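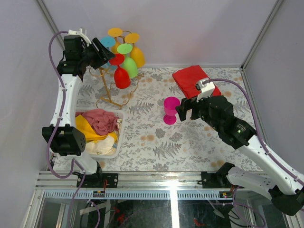
Gripper comparison, day 2. Same two arms, same goblets and wire rack, new finger pads from Skatstead.

---

Stock pads first, 200 picks. The stems are the hard part – the jaws close fine but the goblet tilts on the way up.

---

Swapped to the Skatstead pads for the next 200. Less tilt, slower release. Manju Mittal wants the closing force lowered before we compare again.

---

Folded cloth is next. I expect the stock pads to do better there. Log of all 400 goes up tonight.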